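Grey fleece, dark clothes and one Saturday shelf

In November I finally decided to put in order the clothes for the cold months. In my family we always did this in October, my grandmother was very strict about it, but this year I had too much work at Penrose and the summer shirts stayed in the wardrobe until I was wearing two of them at the same time under a jacket.

I live in Wernness for three years now and I still think of the warm clothes as guests. They come, they take all the space, they go back to the box under the bed. My box is 90 centimeters long and it should be enough for one person. It is not enough, and the reason is fleece. A fleece is light in the hand but it does not want to be small. You press it, you close the lid, and the lid comes up again slowly while you look at it.
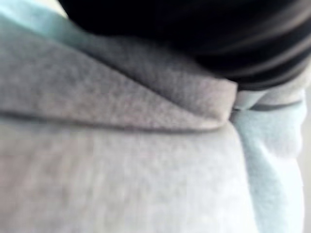
Photo: Birutė Kalniņš

The grey fleece is the piece I have the most feelings about. I bought it in the Nemano shop near the station, in my first winter, when I did not yet know that the wind comes from two sides at once. It cost 40 and I thought then that this was a lot. Since that time I have worn it for walking, for cleaning, for sleeping when the heating was broken, and one time for a job interview by telephone, where it did not matter.

On one part the surface has started to pill, and I would like to write a little about this, as I have read so many different opinions. Some people use a razor. I tried a razor on an old pair of leggings and made a hole in one minute, so I do not recommend it to anybody with my hands. A small electric shaver is better, but you must lay the fabric completely flat and go slowly. Around a seam I stop and do the rest with a piece of wide tape. Tape takes away only the loose ones, but it is calm work and you can listen to the radio.

For washing I turn the fleece inside out, close the zipper, and use cold water and half of the liquid that the bottle suggests. No softener. My mother puts softener in everything and her fleeces feel like wax paper after two years. I have told her this and she has told me that her fleeces are her business.

Then there is the question of the dark things. I never wash them together with the fleece, only after it, in a separate load, and I still find grey hairs of fleece on every sleeve. On black fabric you see it from across the street. I think the real problem is that I sort everything on the same spot, one thing over the other, and the clothes exchange their dust there while I am making tea. A more organized woman would make two piles in two rooms. I have one room and a corridor.

I have also a bad habit with dark clothes, that I keep them much longer than the others. A white shirt gets yellow and you know it is finished. A black sweater only gets a little tired, and in the evening light it is again a good sweater. So the pile of dark clothes grows every year and the others stay the same.
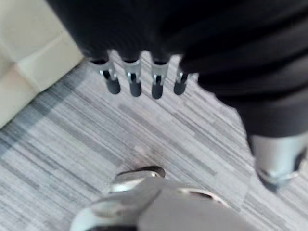 Edgars Siliņa wrote to me after my last post that I should stop folding the dark sweaters and roll them, with the sleeves laid inside, and that he fits twice as many in a drawer this way. I answered him that I tried to roll, and when I needed the one from the bottom, all the others opened like bread dough. He replied that the drawer must be full for it to work. Maybe he is right, but then where do I put the sweater when I take it off?

For now I have decided to fold in three, long side first, and to stand the pieces up like books. The fleece I do not fold at all. It hangs on the hook behind the door, and from November to April it does not need to live anywhere else.

What did not fit in the box I put in a bag for the clothing collection at Evomard. Two sweaters, a scarf with a burned corner (I am not sure they want this one) and the leggings with the hole, which they can maybe use for rags. The bag is still standing in the corridor. The collection is open until six and I come home at half past.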